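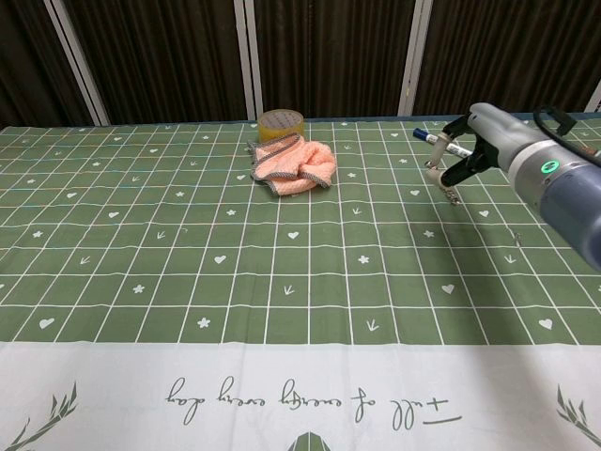 Filed Under: Reviews, Home Build – 2020-12-31

So I've had the Brarkar gripper kit on my arm since October and I think I've finally used it enough to say something useful! I build at home, on the dining table, evenings only, and I wanted a two-finger gripper that I could bolt on without making my own adapter plate. This one went on in 2 evenings (one of those was me hunting for the right hex key).

Pens are my standard test now. A capped marker is light, round and slippery, and my old Netholm fingers would let it roll every single time. The Brarkar ones hold it sideways by the barrel and keep it there, even when I swing the wrist quicker than I should. Cloth is harder. A folded towel is fine if you come straight down on the edge, but bunched up it's hit or miss, and I've stopped blaming my code for that. Packing tape I've only tried on its side so far.

Gripes? The cable is too short for my taste, and the manual skips from page 2 straight to calibration. I ended up on the Ballside forum, where there's a long thread (751 posts, good luck) with the settings you need. Mine is happiest at 400 for closing speed and 200 for opening.

I'd buy it again – but get the spare finger pads in the same order, they ship separately otherwise and postage is silly. Next I'm trying the soft pads from Ahmadpour on the towel.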